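3.2 Collecting demonstrations by remote control

Once we had settled on the task, the next thing was to show it to the robot, and we would like to spend a little time on how we did so, as it took us longer to get right than we had hoped. Each demonstration was given by a person holding the Mirner hand controller, which passes the motion of the wrist and the squeeze of the fingers straight through to the arm. Three of us (S. Rajput, R. Jatoi and B. Kuster) shared the work, and between us we recorded 243 demonstrations, nearly all of them in June. We asked every demonstrator to begin with the fingers open and to move at whatever pace felt natural — hurrying, we found, taught the arm very little.

The only view given to the learner was the one from the wrist. Demonstrators were free to look at the work directly, but we encouraged them to glance at the wrist view on the monitor as they went, so that they would not lean on things the robot could never know about. Figure 6 gives a fair idea of what the learner has to work with.
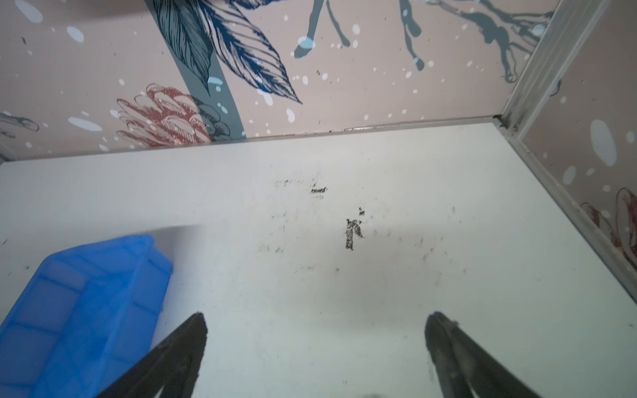 Figure 6. Wrist view during remote control, with the gripper fingers open over the white work surface and the blue tray at lower left. Printed panels line the back and right sides.

We made no attempt to tidy this view before training. Marks and scuffs on the white surface were left in, and so was the busy leaf and flower pattern on the panels. A first policy, trained on 42 demonstrations, was easily led astray, and would sometimes pause for several seconds before choosing where to go. With the full set these pauses grew rare, and we were happy to leave the pictures as they were.

Demonstrations that ended in a dropped object were kept if the demonstrator recovered by hand, and set aside otherwise. We are glad we kept the recoveries, and we come back to them in Section 5.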